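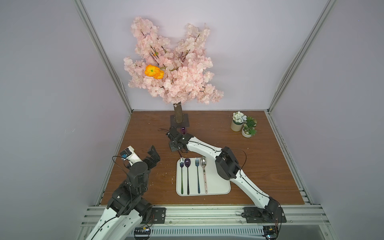 Tumton cell, pre-run check
Two-arm table build, shared workshop, back bench
September 23, 2019

Marks: OK / FIX / WATCH. Anything marked FIX gets done before the drives go live.

1. Frame and walls
Corner posts tight top and bottom - OK
Side and back panels, no rattle when thumped - OK
Front rails, bolts nipped up with the long key - OK
Comment: one T-nut on the right hand side had turned in the slot. Took it out and refitted, marked with paint pen. Check the paint line next time, dont just lean on the spanner.

2. Arm mounting plates
Left plate - OK
Right plate - WATCH
Comment: tiny bit of movement at full stretch. Plate itself is flat, I think its the rail under it. Shim on order from Lotico.

3. Joints and links
Power off, move each joint by hand, feel for grit - OK both
White shells, look for hairline cracks at the screws - OK
Left wrist camera mount - OK, threadlock holding

4. Cables
Left, loop off the camera mount - WATCH. Fine at rest. Could snag at the elbow if the wrist goes right round. Soft limit in for now.
Right, wrist cable - OK
Right, gripper cable - FIX. Lies across the table, wants clipping back along the arm. Clips are in the Babić tin.

5. Small boards below the rails
Screw terminals tugged one by one - OK
Standing clear of the bench metal - FIX, left one only. Needs proper standoffs, not tape.
Comment: still no cover on either. Printing some, 27 mm high should clear the plugs.

6. Power and stop
E-stop kills both arms - OK, tried from each side
Restart needs a reset, doesnt come back by itself - OK
Supply fan - OK, noisy
Fuses - OK, spares in drawer 18

7. Table and props
Tray with forks and spoons, rim clear of both arms at home position - OK
Blossom tree, base doesnt slide when nudged - WATCH
Pots in the back corner, outside the Pistano path - OK
Loose bits - FIX. Pink specks, looks like petals, all over the tabletop, worst left of the tray. Brush down before every run, and check the fingers for them too.
Comment: right gripper works close in to the tree base. Keep the speed low there till the tree is fixed down. Double sided pad under the black base should do.

8. Software limits
Arm to arm distance check switched on - OK
Table height re-taught after the rail job - OK
Config saved as run 468, old one was 436, do NOT load 436, the table height in it is wrong

Result: no powered runs untill the FIX lines in 4, 5 and 7 are done. Hand moves fine.

Next full check December, or sooner if somebody moves the bench.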